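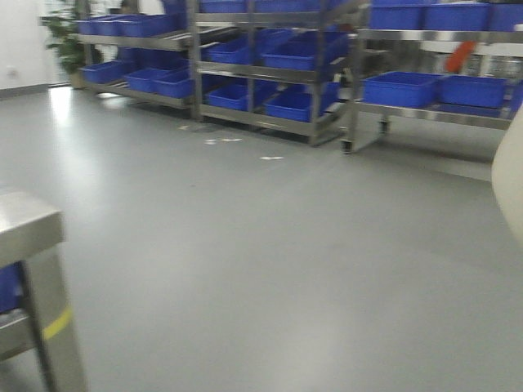 Folie 1, Regale. Guten Morgen, ich rede 5 Minuten über Kisten, danach dürfen Sie wieder über Strategie reden. (Pause. Falls keiner lacht: weiter.) Bei Stalton hatten wir früher 400 Behälter in elf Farben, und jede Farbe bedeutete etwas, vor allem für den, der gerade im Urlaub war. Heute: blau. Alle Kisten in den drei Regalen sind blau, die Böden links und in der Mitte nach vorn geneigt, damit man hineinsieht, ohne sich zu verbeugen. Die Topfpflanze hinten links hat kein Etikett, Kamran Azimi arbeitet daran.

Folie 2, Neigung. Frage ans Publikum: Wer hat zu Hause eine Schublade, deren hinteres Drittel er nicht kennt? Hände zählen, eigene mitzählen. Dann Stella Sangs Einwand vorlesen: »Schräg ist auch nur eine Meinung.« Nicht kommentieren.

Folie 3, Beschriftung. Etikett vorn, nie auf dem Deckel, wir haben keine Deckel. Yasaman Parsa fragt hier nach Clernham. Antwort: im Februar.

Wasser trinken. Mikro an Genalyn Ambrosio.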